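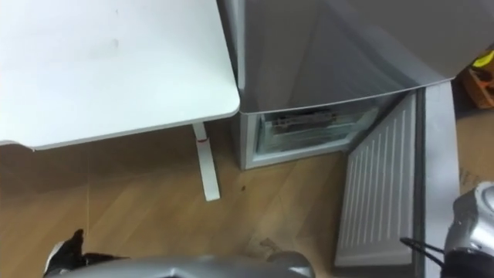
Slide 4. Freezer task, view from the head camera. The lower compartment is open, with the right gripper near the door.

Speaker notes, Cayetano Sotomayor
Data collection for household tasks, Sisten project

Leave the slide up for a moment before speaking.

Good morning. My part of the program concerns the examples from which the Sisten system learns. Each example is one complete attempt at a task, guided by a trained operator and recorded from start to finish.

The freezer door was selected for the first round. It sits low, and the arms must work close to the floor. Point to the two cables crossing in front of the door. The operator guide asks that cables be checked before every attempt.

By October we had recorded 313 attempts. Of these, 54 were set aside at review, most of them for a late start of the recording. They remain in the archive and are labeled as such. Eliseo Maldonado will present the review rules after the break, so please do not go into them now.

If asked about furniture: the desk stays beside the refrigerator in this round. Its position will be changed in the second.

If asked about operators: 2 per shift, one guiding and one keeping the log.

Next slide: the labeling form. Read out the first field only.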